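The Ball That Would Not Let Go

Gallery — March 23, 2019

Every bench has its season of shame, and ours came with a ball. The task on the Mamia sheet reads, in full, "take ball out of basket." Kelly Guerra set aside a morning for it. We logged 2246 attempts before anyone was willing to say the word "fault" out loud, and by then the fault had a nickname and its own column in the spreadsheet.
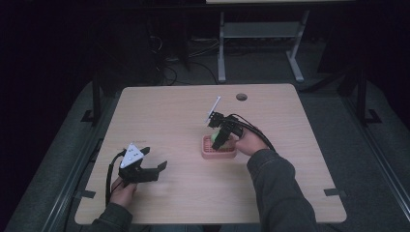

Right hand at the basket, left hand standing by with its jaws open.

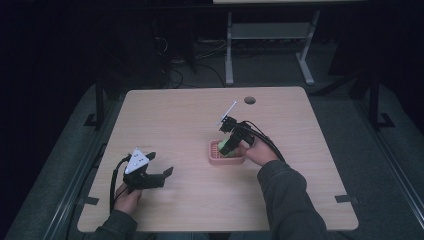

Right jaws down in the pink basket, left pair over bare wood.
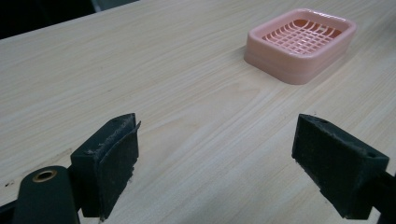

One of the hand-held grippers, close up. Look at the pads, especially the top edge of the left one.

Reading time: 2 minutes

The complaint was that the software recorded a clean release while the ball stayed put between the fingers. Joni Karppinen blamed the tracking. Aurelio Alcaraz blamed Joni. The log was re-read from attempt 1041 onward, twice, and it was spotless, as logs tend to be when they only record what the handle was told to do.

Edileuza Fagundes finally looked at the fingers. The pad lining had frayed along the top and was lifting, and the lint and dust had moved in. A loose edge like that can hang on to a ball after the jaws open, or let it slip halfway up — we had both, filed under "operator."

Our maintenance card calls for new pads every 700 grasps. The card was in a drawer. Skarphéðinn Riis has now taped it to the wall at eye level, his eye level, so the rest of us read it on tiptoe.

New pads are on order from Clenance. Until they arrive, all runs with worn fingers get marked as suspect, and the spreadsheet column stays open. Next inspection is in July, or at the first stuck ball.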